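The Seeds from Dikar

The parcel came in November, when Vasanthi D'Souza had already stopped waiting for it. It was small and flat, and the stamps were put on crookedly. Inside she found a paper bag, a folded letter, and a smell of old cupboard.

She had written to the man in Dikar in spring. His name was Donnelly and he kept a list of people who exchange tree seeds. She had asked for the seeds of one persimmon only, the small wild kind which grew behind her grandmother's school. She did not know the Latin name. She had described the fruit as well as she could: the size of a walnut, orange, very bitter until the frost.

"Dear Madam," the letter said. "I believe I know your tree. I walked up to the old school and there is one left. The goats have eaten the bark on one side but it still gives fruit. I send you what I could clean. Please do not dry them more. Keep them cold until March, in damp sand, and be patient. Of my own last sowing only a few came up."

She read it standing in her coat. Then she read it again at the table.
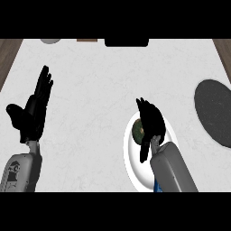
Her grandmother used to say that a tree grown from a stone remembers the place where it fell. Vasanthi had never believed this, but she had repeated it to her children, and now she was repeating it to herself in a kitchen in Radthorpe, with the rain on the window. She tipped the bag out carefully. The seeds were brown and flat, and on the white marble, between the faint grey veins, they looked like something very old that had been dug up. One of them slid away and she caught it with her palm before it reached the floor.

She had no sand. It was ten minutes past four and the garden shop closed at five, so she went out again.

The young man at the till asked her how much she needed.

"For a few seeds," she said.

"The smallest bag is big," he said. "What are you growing?"

She told him. He had not heard of it, and he asked if it would like the soil here. She said that she did not know. Her garden was heavy clay, and the winters were wet. At home the frost was dry and the ground rang under the shoes.

"How long until there is fruit?"

"Seven years," she said. "Perhaps more. I am seventy-one." She had not meant to say the second thing.

He carried the sand to the bus stop for her.

In the evening she filled an old jam jar and pushed the seeds in one by one with a pencil. On the label she wrote "Dastach", the name of the hill with the school on it, and she put the jar in the fridge behind the butter. Then she sat down to answer the letter. She wanted to thank him and to offer money for the postage, but other things came first. She asked which side of the tree the goats had eaten. She asked if the wall was still there, and the iron gate — and if the children still threw the unripe fruit at each other on the way down.

It was late when she came to the postage. She had filled both sides of the paper, so she wrote it in the margin, very small.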